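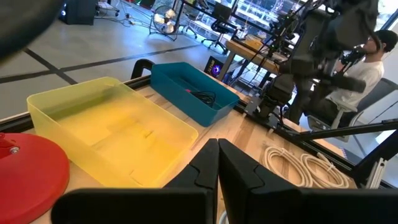
Birdie Lyons preguntó, en la primera reunión de padres a la que vino, por qué el colegio enseña a encuadernar antes que a usar el procesador de textos. Le pareció que el orden estaba al revés y así lo dijo. Hoy su hija cursa el segundo año de taller y la pregunta sigue llegando, con otras palabras, casi cada vez que abrimos las puertas a familias nuevas.

Quiénes somos

Castellanos es una escuela de oficios del papel. Damos clase de encuadernación, restauración básica, papel hecho a mano y composición tipográfica con tipos móviles. Tenemos dos sedes: la principal, en la calle Nusard, y el taller de Puvport, junto al antiguo muelle de carga, donde están las prensas grandes y las pilas de agua.

La escuela empezó como un curso nocturno para empleados de imprenta que querían aprender la parte del trabajo que en sus empresas ya no se hacía. El curso creció, pasó a ocupar también las tardes y con el tiempo se convirtió en un programa completo de tres años. El nombre viene del edificio, que ya se llamaba así cuando lo alquilamos y conservaba el rótulo en la puerta.

Qué enseñamos

El primer año se dedica a las estructuras sencillas: cuaderno cosido a una sola hoja de guarda, cosido a la japonesa, encuadernación en rústica y cartoné. El alumno aprende a reconocer la dirección de la fibra, a plegar con plegadera, a preparar engrudo y a cortar a mano antes de tocar la guillotina. También hay una asignatura de historia del libro, con dos horas semanales y un trabajo escrito al final.

En el segundo año se trabaja la piel. Se chifla, se cubre, se hacen nervios y cabezadas bordadas. Es el curso en el que más gente repite alguna parte, sobre todo el chiflado, y lo avisamos al matricular. Se puede repetir un módulo suelto sin repetir el año.

El tercer año es de especialidad. El alumno elige entre restauración, tipografía o papel, y prepara un proyecto propio con un tutor. Los proyectos se exponen en la planta baja de la sede de Nusard y quedan catalogados en la biblioteca. El catálogo recoge hasta ahora 465 trabajos y puede consultarse en sala.

Además del programa largo ofrecemos cursos breves de fin de semana, abiertos a cualquier persona mayor de dieciséis años. Los de papel marmolado y los de reparación de libros de bolsillo son los que antes se llenan. No hace falta experiencia previa y el material está incluido en la matrícula, salvo la plegadera y el bisturí.

Cómo trabajamos

Los grupos son reducidos y cada alumno tiene puesto fijo durante todo el curso. Las herramientas comunes se guardan en el armario del taller y se firman en el cuaderno de préstamo. El horario lectivo va de cuatro a nueve de la tarde, y por la mañana el taller queda abierto para práctica libre. Un profesor está siempre presente cuando se usan la guillotina o las prensas.

Las notas son descriptivas. Al final de cada trimestre el alumno recibe una hoja con lo que ha hecho, lo que debe rehacer y lo que puede dejar para más adelante. Quien necesita una calificación numérica para convalidar estudios puede pedirla en secretaría con un mes de antelación.

Con los libros de fuera somos estrictos. Los alumnos de restauración trabajan sobre piezas donadas o compradas por la escuela, y solo en el último trimestre sobre encargos, siempre con autorización escrita del propietario. No tasamos libros ni emitimos certificados de antigüedad.

El archivo Kasten

En la sede de Puvport se conserva el archivo Kasten, procedente de una papelera que cerró y cuyos herederos nos cedieron los muestrarios. Contiene 774 muestras de papel, cada una con su gramaje y, en muchos casos, con anotaciones a lápiz sobre la pasta utilizada. Los muestrarios más antiguos tienen las tapas en mal estado y se manipulan con cita. Los demás están en las estanterías de la entrada y se pueden ver en horario de taller.

El archivo se usa sobre todo en la asignatura de papel. También nos escriben restauradores que buscan un papel parecido al de un libro concreto. Contestamos a todas las consultas, aunque en época de exámenes tardamos más.

Sobre la pregunta del principio

No tenemos nada en contra del procesador de textos. Los alumnos de tipografía componen en pantalla a partir del segundo año. El orden responde a que el programa trata del libro como objeto, y quien ha cosido unos cuantos elige luego mejor los márgenes, el tamaño de la página y el papel. A la señora Lyons le dimos esta misma respuesta. Dijo que no la convencía del todo y matriculó a su hija.

Matrícula y visitas

La solicitud para el programa de tres años se presenta en enero, en secretaría o por correo postal. Hay que adjuntar una carta breve en la que se explique por qué interesa el oficio. No pedimos muestras de trabajo. La lista de admitidos se publica el 9 de febrero en el tablón de la sede de Nusard y en esta página.

Existe una ayuda para material destinada a alumnos de primer año. Se solicita junto con la matrícula y cubre la piel, la tela y el papel del curso. Las condiciones están en la hoja que se entrega en secretaría.

Para visitar el taller de Puvport conviene avisar antes, porque algunas mañanas se reserva para los cursos de otros centros. El autobús del puerto para en la esquina. La entrada es por el patio, segunda puerta, y hay rampa por el lado del muelle.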